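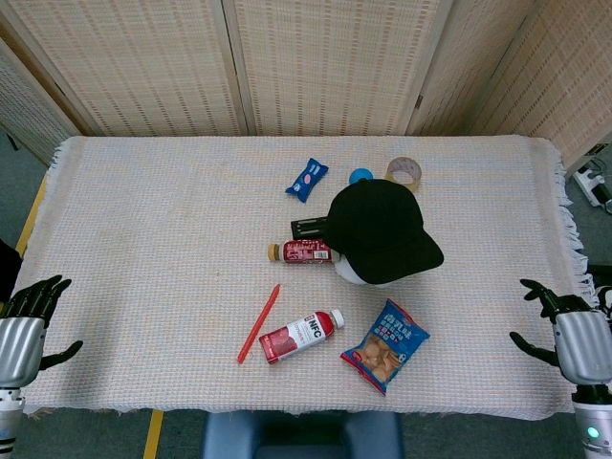
To: Residents' list, Cikari Building
Subject: Re: Parcel room hours and uncollected packages

Dear residents,

The management office has received several replies to the February notice on the parcel room. The message quoted below raises the points that came up most often, and we are answering it on the list so that all households have the same information.

> The notice says packages will be returned after 13 days. Does that
> count from the day the carrier leaves the package or from the day we
> get the email? I was away for work last month and my email from
> Sellport arrived well after the box did. I would also like to know
> why the room now closes at 8 p.m. Many of us are not home by then.
> Unit 608

The 13 days are counted from the date of the email notice. If the carrier's label shows an earlier date, the date of the email applies. Residents who will be away for longer may ask the office to hold their packages. The request must be made in writing before departure and should give the unit number and the expected date of return. A hold may be extended once.

The closing time was changed when the front desk contract passed to Gistar. Under the present contract, the desk is staffed until 8 p.m., and the parcel room may be opened only while a staff member is at the desk. We have asked Gistar for the cost of two later evenings each week. The figure will be sent to this list when we have it, and no change will be made to monthly charges without a vote of the owners.

Sellport notices are sent to the email address on file for each unit. Our records show 496 active addresses, some 100 of which have not been confirmed after the change of system. If you have not had a notice for a recent delivery, please write to the office from the address you wish to use. Notices cannot be sent to more than two addresses per unit.

Large items, including furniture and exercise equipment, are not accepted in the parcel room. Please arrange a delivery time with the carrier and reserve the service elevator at the desk. Deliveries by the Sasaki Street entrance are permitted from 9 a.m. to 4 p.m. The door may not be propped open during unloading.

Food deliveries remain the responsibility of the resident. Groceries left at the desk for more than two hours will be discarded.

Questions about a particular package should be sent to the office directly and not to the list.

Management Office
Cikari Building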